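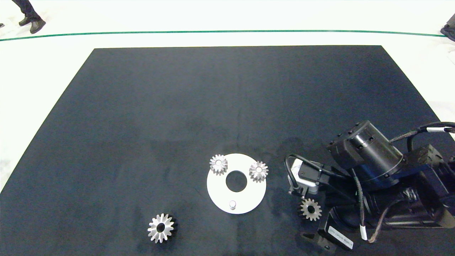
Workshop Notes | Gears and Drives

Saronora Technical Education Center
The Center is pleased to share guidance from its bench course on bevel gears. The posts that follow are drawn from the handout used in the opening session. 1/10

A bevel gear has teeth cut on a cone. It carries rotation from one shaft to another set at an angle, most often a right angle. Hand drills, differentials and many small gearboxes depend on this arrangement. 2/10

Participants begin with loose parts: three silver bevel gears, one of them larger than the other two, and a flat white plate with a round hole through its center and a small upright peg near its rim. All parts are laid out on a dark mat before any assembly is attempted. 3/10

The mat is a requirement of the course. Small gears roll, and a tooth that strikes a hard floor can pick up a burr too slight to see. Bright metal is also much easier to find against navy blue. Marks and smudges on the mat are acceptable. Grit and metal chips are to be brushed off before each session. 4/10

Gears should be handled by the back or the bore – never by the teeth. Participants are asked to turn each gear slowly under a lamp and look along every tooth from the wide end to the narrow end. A nick will usually show as a break in the reflection. 5/10

Bevel gears are commonly made and sold in matched sets. Mixing gears from two sets is the most frequent error recorded by our instructors. Two gears may appear to mesh by hand and still run poorly under load. Participants should check the tooth count and the cone angle against the drawing. 6/10

Charmaine Adams, who leads the bench course, recommends a dry fit before any grease is applied. The cone points of a meshing pair should meet at the point where the two shaft lines cross. If one gear sits too deep, the teeth will bind at one end and the pair will feel tight when turned. 7/10

A little play between the teeth is correct. Participants should hold one gear still and rock the other. A faint click is expected. If there is no movement at all, the spacing must be adjusted, usually with a thin shim behind the gear. Force is not a remedy – please call an instructor. 8/10

The next bench course opens in May at the Pastinau building. Places are limited to 19. Safety glasses and closed shoes are required on the workshop floor, and this applies to visitors as well as to registered participants. 9/10

Registration is handled by Aurelia Sima at the front desk. Participants who completed the earlier course on spur gears need not submit a new form. Printed copies of the handout may be collected at the same desk during opening hours. 10/10

27 April 2022
1,272 likes
19 comments
5 shares

More from Saronora Technical Education Center
Choosing a Grease for Small Gearboxes
Reading a Gear Drawing: Pitch, Face and Bore
Shims and Spacers, with Hjalti Vestergaard
Pastinau Building: Workshop Hours and Access
Care of Hand Files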